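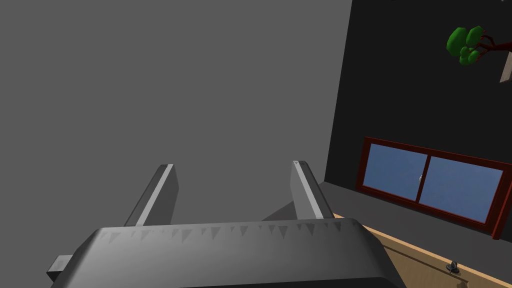
Inicio Proyectos Memorias Contacto

Absorción de agua por capilaridad en morteros de cal con árido reciclado
Memoria del proyecto de asignatura. Materiales de Construcción II. Febrero de 2025

Compartir 25 Comentarios 2

1. Objeto

Se estudia la influencia del árido cerámico reciclado en la absorción capilar de un mortero de cal aérea destinado a rejuntado de fábricas antiguas. El trabajo se limita al comportamiento en laboratorio. La durabilidad frente a heladas y sales queda fuera del alcance.

2. Materiales

Como conglomerante se empleó cal en pasta Rosov, conservada bajo agua hasta el momento del amasado. El árido de referencia es arena silícea lavada. El árido reciclado procede del derribo de la antigua tejera de Clumitgate; se machacó, se tamizó y se secó en estufa hasta masa constante. Para cada amasada se pesaron 700 g de árido seco. La fracción fina de la cerámica se retiró parcialmente, ya que en las pruebas previas demandaba demasiada agua y el mortero se fisuraba al retraer.

3. Preparación de las probetas

Se amasó en mezcladora Mogensen a velocidad lenta. La consistencia se ajustó en mesa de sacudidas, no por cantidad fija de agua, de modo que la relación agua/cal difiere entre series. El moldeo se hizo en dos capas. El desmoldeo se retrasó en la serie con mayor sustitución por falta de resistencia en las aristas. El curado comenzó en octubre, en sala a 25 °C y con humedad controlada. 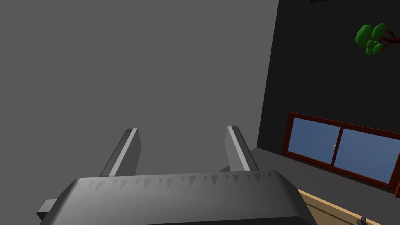 Figura 2. Pinza de dos dedos. Imagen generada por ordenador.

4. Ensayo

Antes del ensayo las probetas se secaron y se sellaron lateralmente con parafina. Se apoyaron sobre varillas en una bandeja con lámina de agua constante y se pesaron a intervalos crecientes en la balanza Waltley, de 2000 g de capacidad. El exceso superficial se retiró con un paño húmedo antes de cada pesada. La serie completa consta de 122 pesadas válidas.

5. Resultados y discusión

La absorción representada frente a la raíz cuadrada del tiempo es lineal en el tramo inicial. La pendiente aumenta con el contenido de cerámica. El incremento se atribuye a la porosidad propia del árido y al mayor contenido de agua de amasado; con el plan de ensayos seguido no es posible separar ambos efectos. La dispersión es mayor en la serie de máxima sustitución, donde se observaron coqueras en la cara de apoyo.

El valor final de absorción se alcanzó en todas las series antes de terminar el ensayo. No se midió la carbonatación con fenolftaleína, por lo que se desconoce si el núcleo estaba carbonatado.

6. Trabajo pendiente

Repetir la serie de máxima sustitución con árido presaturado y la misma relación agua/cal que la referencia. Añadir el ensayo de secado.

Anterior Siguiente Volver a Memorias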